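Teaching an arm to weigh things on the scale you name

Posted 2026-07-24 by Yeshi Adugna, Skomik lab notes

I love this task. It looks like nothing much (pick up a small bottle, put it down on one of two kitchen scales) and it has become the first thing I run whenever we change anything in our imitation learning setup. It checks grasping, gentle placing and whether the policy listens to the instruction, all in a few seconds, and the scales do the marking for you. What follows is the way we do it now, after a fair bit of fumbling.

What you need

An arm with a two-finger gripper, and a way to drive it by hand.
Two digital kitchen scales, as alike as possible apart from colour. Ours are pink and blue.
A small bottle with a cap.
One fixed camera that sees both scales and the gripper throughout.
A recorder that stamps images, joint angles and gripper width with the same clock. We use Dotum, but anything with a shared clock will do.

Step 1. Set out the table

Put the two scales at different distances from the robot base. We started with them side by side and got a policy that had simply learned "left" and "right", and it took me an embarrassing afternoon to spot it. Now one sits close to the base and the other further out, and we swap them over between sessions. Nudge them a little between episodes too. A few centimetres is plenty.

Check your lighting at this point. A shiny tabletop throws bright patches, and if one falls across a display you won't be able to read the number later when you are scoring. Move the lamp, or move the scale.

Step 2. Settle the wording

We use two sentences only: "weigh the bottle on the pink scale" and "weigh the bottle on the blue scale". Santosh Shukla wanted to add paraphrases from day one, and he may well be right in the long run, but keep it plain for your first run. If the policy ignores one word you want to know it's that word.

Draw the order from a shuffled list before you start. Left to choose freely, people drift into alternating pink, blue, pink, blue.

Step 3. Record the demonstrations

Each episode goes like this:

Tare both scales and wait for zero.
Place the bottle somewhere in the start area.
Read the instruction and begin recording.
Grip the bottle by its sides, below the cap, and lift it clear.
Move over the named scale and pause for a moment.
Lower until the reading starts to climb, then open the fingers slowly.
Back straight up. Wait for the reading to settle and stop the recording.

The pause in the fifth line matters more than I expected. Without it, our demonstrations came down at a slant, and the policy copied the slant and clipped the edge of the scale. With it, the descents are lovely and straight.

Please don't rush the release! If the fingers open unevenly the bottle rocks, and you'll have taught that as well.

We recorded 200 demonstrations over several sessions. Most scales switch themselves off after a while, so wake them up before every tare and save yourself a batch of episodes with no reading in them.

Step 4. Throw some away

This is where the scales earn their place. Weigh the bottle once by hand and write the figure down. An episode stays in if the named scale settled on that weight and the other one stayed at zero. A low reading usually means the bottle is leaning on something or a finger is still touching it. A high one means the gripper was pushing down at the end.

Out of our 200, we kept 149. That felt brutal, but I trained once on everything and once on the cleaned set, and the cleaned set gave smoother placing every time I looked. Abdelaziz, our little filtering script, does the comparison and writes the reason for each rejection in a text file. Read that file. Ours showed that nearly all the "still touching" cases came from one session, when the gripper's opening limit had been set too narrow.

Step 5. Train

We fine-tune Venden, our in-house policy, on images, joint state and the instruction. Predict short chunks of actions and replan often during the descent. Crop augmentation is fine. Colour jitter is not, or at least not much of it - the instruction depends on telling pink from blue, and strong jitter quietly wipes out the very thing you're asking for. I made that mistake twice.

Step 6. Test it properly

Run 40 trials, half for each colour, with the scales in positions you didn't record. Score three things separately:

Was the bottle picked up cleanly?
Did it go to the named scale?
Did the reading settle on the right weight with the fingers clear?

Keep them apart, even if you report a single number at the end. A policy that places beautifully on the wrong scale needs very different help from one that heads for the right scale and drops the bottle from too high.

My favourite extra check is to change the instruction while the bottle is in the air. None of our demonstrations do this, so I don't score it, but watching the arm hesitate and swing over to the other scale is a real treat when it works. Do it while the bottle is still well above the scales, and keep a hand near the stop button.
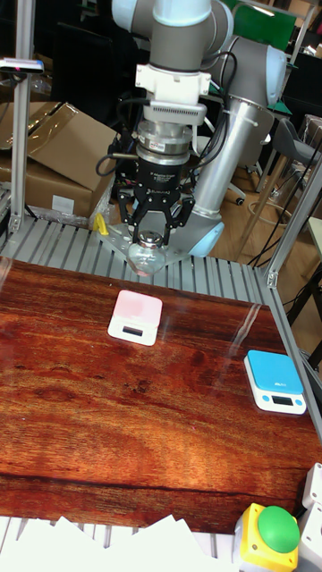
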